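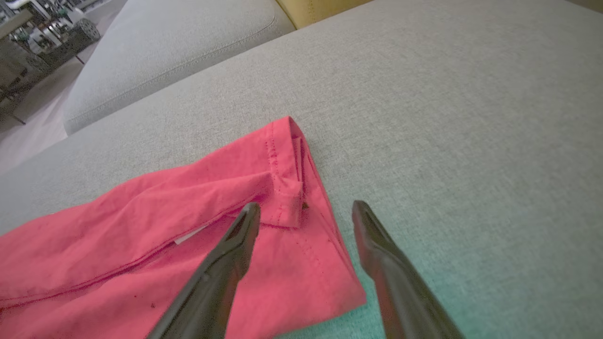 Coral-pink garment on a light gray sofa seat.

Skarndale Fabric Shaver, from Lanley
Price: $108 with 2 spare blades

The maker says one pass takes every pill off a cushion. We doubt it. On our shop sofa the arms took two passes and still felt rough — better than the old Hirnex, but not by much.

Run time is listed as 90 minutes. Ours quit at about 70% of that.
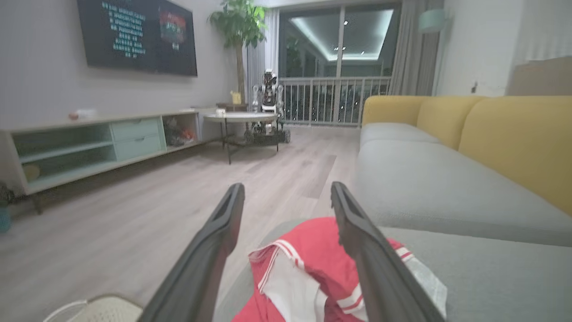

The blades are the real cost. Lanley says to swap them every 5 months, and Van den Broek blades don't fit, whatever the box says. Skip the travel pouch. Returns accepted unopened only.

Page updated 3/30/19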